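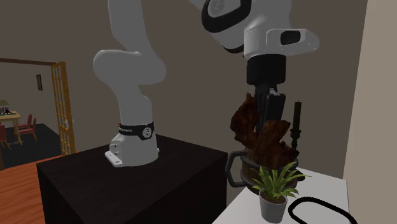

La commode Markia, éditée par Surkberg, a été retenue pour l'équipement des chambres de la résidence Thaweesak. Le présent avis porte sur 23 exemplaires, livrés en septembre et utilisés quotidiennement depuis lors. Le modèle existe en noir et en blanc. Le choix de la teinte relève de chaque service, étant entendu que le noir, mat comme celui du caisson sur lequel est boulonné le socle blanc du bras, rend les traces de doigts plus apparentes et suppose un entretien plus fréquent.

Le montage requiert deux personnes. La notice, claire dans l'ensemble, reste imprécise quant à la fixation murale, pourtant obligatoire. Les tiroirs coulissent sans effort, y compris à pleine charge. Huit façades ont toutefois dû être réglées de nouveau après quelques semaines.

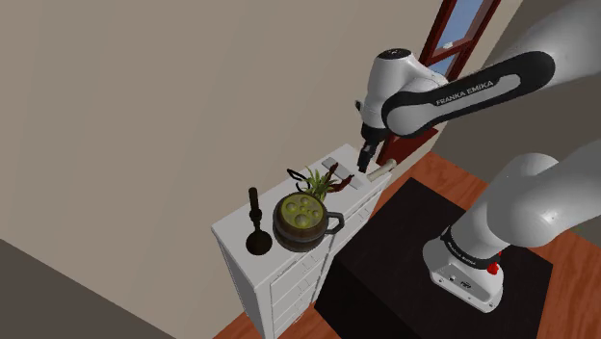
Le fabricant a fourni les cales nécessaires dans un délai de 10 jours. Au prix unitaire de 528 euros, l'acquisition demeure justifiée pour un usage collectif. Une réserve est émise sur le plateau, sensible aux produits abrasifs.

Avis favorable avec réserve.
Rapporteure : Ginevra Valentini

Imprimer
Envoyer par courriel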